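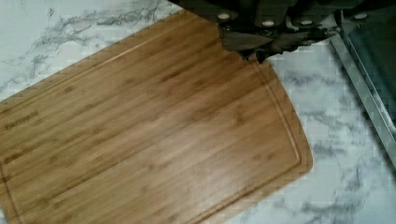

Tiêu

4.2 Trial of the Zetulier kit on a kitchen counter

The Zetulier is sold by Estus as a complete manipulation kit: a two-finger gripper, a wrist camera, a mounting plate and a license for the control software. We bought one unit at the list price and fitted it to the arm already in use at our Trokelmont site. Estus had no part in planning the trials and did not see the results before submission.

We ran 376 trials with flat kitchen items and 115 with upright ones, for a total of 491. Flat items are harder for this gripper. A cutting board lying on a counter leaves little room for a finger to get under it, and the finger has to come down close to the edge without pushing the board away.

Figure 3. Wrist camera view with the gripper at the upper edge of a bamboo cutting board. The counter has a gray-veined marble pattern.

The camera sees the finger tip and the nearby board edge together, which helped when we set the approach height by hand. It does not always see the whole object. In Figure 3 the board runs out of view on the left, and the supplied edge finder has to work from the rounded right end and parts of the two long sides. The juice groove follows the outline a short distance in, so we asked Estus whether the software could treat it as a second edge. The manual has no setting for this. We added a filter that keeps the outermost line and drops any line parallel to it on the inside. The same filter was used for every flat item, including those with no groove. Veining in the counter was left unmasked.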